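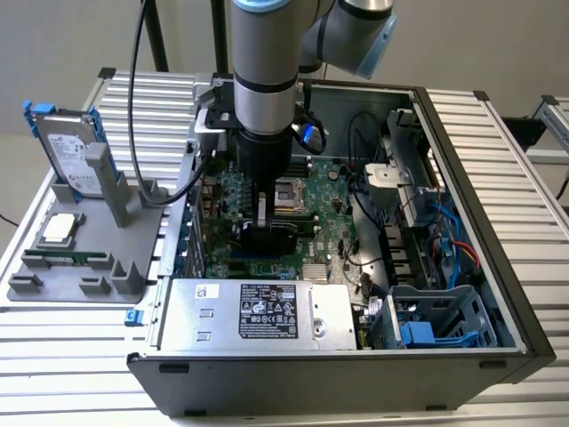
## Notas sobre enxertos vasculares de pequeno calibre

Passei boa parte de agosto a reler os cadernos do laboratório Lecomte, onde trabalhei como bolseiro sob orientação de Hervé Chauvin. O tema era a perviedade de próteses vasculares com diâmetro inferior a 6 mm, e continua por resolver.

Os enxertos de grande calibre toleram bem a trombogenicidade do material, graças ao débito elevado. Nos pequenos, a deposição de fibrina e a hiperplasia da íntima junto à anastomose reduzem o lúmen em poucos meses. A discrepância de complacência entre prótese e artéria nativa agrava o quadro.

### A série Fludum

Testámos 63 segmentos tubulares em bancada, com fluxo pulsátil. Excluímos quatro por defeito de sutura, restando 59. Os parâmetros fixos:

- frequência de 1 Hz
- fluido a 37 °C
- débito médio de 400 ml/min

A Alžběta Jelínek insistiu em medir a complacência antes e depois de cada ensaio. Tinha razão: os tubos de parede mais fina perdiam elasticidade já na primeira semana, e a média inicial escondia isso.

### O que ficou por fazer

O protocolo previa uma segunda fase em Halham, com revestimento de heparina e 40 segmentos novos. O financiamento acabou antes. Os dados brutos ficaram em papel e estou a passá-los para folha de cálculo, um caderno de cada vez. O terceiro tem duas páginas com a escala de pressão trocada (kPa em vez de mmHg), que ainda preciso de converter.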